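Clemcombe Institute of Applied Robotics
@ClemcombeRobotics

1/15 Clemcombe Institute of Applied Robotics opened its manipulation laboratory to the public on 1/8/22. This thread is a record of the day for those who attended, for those who were unable to get a place, and for the schools that have asked us for a written account.

2/15 Attendance was limited to 110 visitors, admitted in groups of 15 or fewer. Each group spent forty minutes in the laboratory and a further twenty in the lecture room. All places were taken. We regret that the waiting list could not be cleared.

3/15 The program was opened by Dr. Birutė Vaher, Head of Manipulation Research. Her remarks dealt with household tasks and the reasons they remain difficult for machines that perform well on a factory line. The text of her remarks will be posted on the Institute's website.

4/15 Dr. Vaher noted that a factory part arrives in the same place, facing the same way, thousands of times. A kitchen table does not offer that. Dishes are stacked, turned over, pushed aside and left next to things that have nothing to do with the meal.

5/15 The main demonstration was table clearing. An arm running the Institute's Juton control software was asked to pick up dishes, turn them and set them down again at a marked spot. Visitors stood behind the yellow line and could follow the view from the wrist camera on a wall screen. 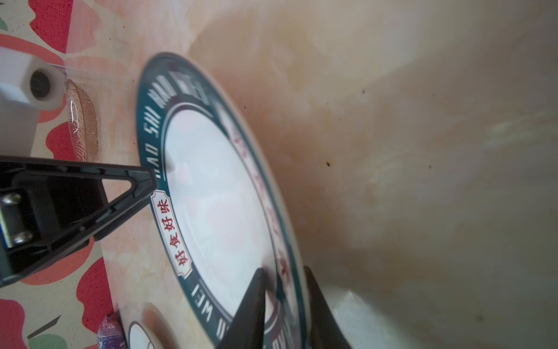 6/15 Plates are the hardest of the ordinary dishes for a two-finger gripper, and most of the questions on the day concerned them. A plate lying flat gives the fingers very little to close on. Once it has been tipped onto its edge, the rim can be taken from both sides, one finger inside and one outside, as with the teal-rimmed plate lettered "hao shi hao." The hold is a narrow one, and the plate can swing about that point if the wrist turns too quickly.

7/15 A glossy glaze adds a second difficulty. The white center of a plate picks up the colors of whatever is near it, and a camera may take a pink or orange reflection for a real object. Clear glass is harder still. Juton therefore gives more weight to the outline of a dish than to the color inside it.

8/15 A number of visitors asked why the laboratory does not use a plain gray table for its tests. Plain tables are used for early trials. Later trials are held on patterned cloths and mottled surfaces, where edges are harder to find, and the results are reported separately.

9/15 Sipho Shabalala, Senior Laboratory Engineer, took questions on grip force. In the current setup, force is raised in small steps until the fingers register no further slip. The upper limit is set by hand for each class of dish. Work on setting that limit automatically is under way and was not part of the demonstration.

10/15 Mr. Shabalala also answered a question on breakage. The laboratory keeps a log of every dropped or chipped dish, with the software version in use at the time. Staff remove damaged dishes from the test set the same day. A summary of the log will be included in the next project report.

11/15 In the lecture room, visitors were shown how trials are recorded and reviewed. The present collection holds 3000 completed pick-and-place trials. The Institute intends to reach 4000 before the next version of Juton is released. Failed trials are kept and labeled, and are not counted in either figure.

12/15 Several teachers asked whether students may work with the recordings. A selection suitable for high school classes is being prepared, with a short guide to the labels. Schools that left an address at the front desk will be contacted directly. Other schools may write to the public programs office.

13/15 The Institute thanks Stesico for the loan of seating and the wall screen. Stesico had no part in the content of the program.

14/15 Two corrections to the printed handout. The diagram on page 2 shows the wrist camera on the wrong side of the gripper. On page 3, the term "payload" should read "grip force" in both places. A revised copy is available on request, and we apologize to visitors who received the earlier version.

15/15 The next open day will be held in April. Registration will be announced on this account and on the Institute's website. Visitors who need step-free access or a sign language interpreter are asked to say so when they register. Children under twelve must be accompanied by an adult in the laboratory at all times.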